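Plain white table, walls on three sides - what do you keep on it?

tdfaulkner
Posts: 137

OK so I finally got the sewing/packing nook cleared out. White top, pale walls on three sides so it's like a little booth. I sell fabric bundles, mostly quilting cottons, and pack orders in there a few evenings a week. Before this everything was on the kitchen table and got moved for dinner every single night.

Question is what stays out ON the table. My plan is one bin, toward the back, everything for the current order goes in it, and the rest of the top stays clear. My sister says I'm nuts and need a rack of small bins along the back wall. She has never packed an order in her life but ok.

Delwyn (Faulkner, yes, same one from the label printer thread)

pinwheel_jo

One bin. Had six little ones for a year and every one of them turned into a junk drawer. Rubber bands, dead pens, a sock once.

garagemike50

Disagree. One bin means you dig. Tape, knife, slips, stickers all in a pile. Small bins win every time, label the fronts and done.

tdfaulkner

Mike the tools don't go in the bin! Only the order. Tools are in a drawer unit by my knee. Should of said that first.

Sequence is: print slip, slip goes in the bin, pull the fabric off the shelf in the other room, fabric on top of the slip, carry the bin back, then fold and wrap on the clear part up front. Bin empty = order done. Then the next slip.

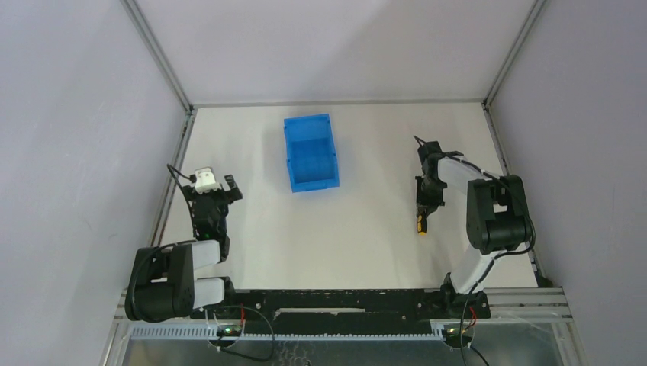 I want it toward the back so I have the whole front for folding. A yard and a half of cotton takes more room than you'd think once you're trying to get it square. Only thing I keep going back and forth on is straight or a bit angled. Angled is easier to grab with my right hand but it bugs me.

pinwheel_jo

Angle it. Who cares. Blue is good too btw, I had a white bin on a white table and kept losing white fabric in the bottom of it. Shipped an order short because of that, lady was nice about it but still.

Kestrel_Lane
Posts: 259

Do you find the high sides annoying? I went to a shallow tray for exactly this. You can see everything without leaning over, and you can slide stuff out the front. Mine's a Toder, the low one, they come in packs so I have spares under the bed.

tdfaulkner

Tried a tray. Stuff slides off when I carry it through the hallway, and the dog is always right there. Sides are staying.

Kestrel_Lane

Fair. I don't carry mine anywhere, the shelf's right behind me.

garagemike50

Still say you'll have three bins by June.

One thing tho - white top is going to show every mark. Cutting mat ink, tape gunk, all of it. I did mine white and sanded it off after one winter. What are you cleaning with?

tdfaulkner

Dish soap and a rag. Tape residue I do with a bit of cooking oil, then soap again or it gets on the fabric. Ask me how I know. And no cutting in there, cutting is at the big table in the den.

I like the white. I can see lint and threads before they end up in somebody's package. Had one review that just said "hair" and I'm not going through that again.

bettsandbobbins

Lint roller on a hook. Under the table edge, not on top.

Also how's the light in there? With walls both sides I'd worry about shadow. My closet setup was awful until I moved the lamp up high, couldn't tell navy from black. Sent somebody the Paltatik navy with a black binding and it was NOT a match.

tdfaulkner

Light's okay, I get soft shadows next to the bin but nothing that matters for folding. Color matching I do by the window before it ever goes in the bin. Learned that one with two grays that looked identical at night.

sam_navarro_quilts

Jumping in from the Navarro guild side. We pack for the charity drive and we went the other way from all of you, no bin at all. Slip gets clipped to the fabric with one of those big wonder clips and stacks go straight on the table. Faster if you have a lot going at once. 50 orders on a Saturday and I don't want to be filling and emptying a bin for each one.

pinwheel_jo

50 is a different animal though. She's doing evenings.

tdfaulkner

Yeah my best night ever was 6. Clips would be fine for that too I guess, but then I'm back to piles, and piles are how I ended up on here asking.

sam_navarro_quilts

No that makes sense. For a few a night I'd probably use a bin too. Just get a second one the same size so you can fill one while the other's being packed.

garagemike50

Two bins. See. It begins.

tdfaulkner

lol no. Second one would live in the fabric room if I get it. NOT on the table. One on the table, that's the rule.

Kestrel_Lane

What's going on the walls? I'd be putting pegboard up immediately.

tdfaulkner

Nothing. I mean it. Had pegboard over the old desk, and it was so busy to look at, I'd sit down to pack and start reorganizing scissors. Blank is nice. Might put the shipping rate chart up, small, but I keep it on my phone anyway.

bettsandbobbins

I couldn't do blank. I need my rulers where I can see them or they don't exist. But you're not cutting in there so ok, different.

Where do mailers go? The Plamell ones with the stiff back won't fit in a regular drawer, I fought with that for ages.

tdfaulkner

Upright in a magazine holder on the floor, left side. Flat ones in front, stiff ones behind. They lean but they don't fall over. Boxes are flat behind the door.

Ok update on the angle question, I'm leaving it turned a little. Did a couple orders with it straight and kept knocking the corner with my elbow. Jo was right. Mike is still wrong.

garagemike50

June. I'm writing it down.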